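Gullix Travel Scale – Setup Guide
Section 3: Weighing toiletries and small items

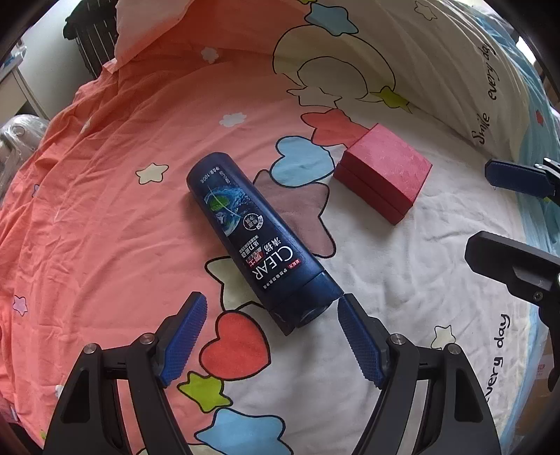
Which surface should the scale stand on?
A hard, level one, such as a tabletop or a tile floor. Soft surfaces take up part of the load and give a low reading.

3.1 First use
1. Slide the battery door open and insert two AAA cells.
2. Press and hold UNIT until the display shows g or oz.
3. Wait for the zero to stop flashing.
4. Place the 200 g check weight in the center of the tray. If the reading is off by more than 1 g, go to 3.2.

3.2 Calibration
1. Remove everything from the tray.
2. Hold ZERO until CAL appears.
3. Add the check weight and leave it in place until the display shows PASS.

Note: The weight printed on a package normally covers the contents only. The scale reads contents and container together – use TARE with an empty container to separate them.

Caution: Maximum load is 3,593 g. Heavier loads can bend the sensor permanently.

Memory holds 28 readings. When it is full, the oldest reading is overwritten.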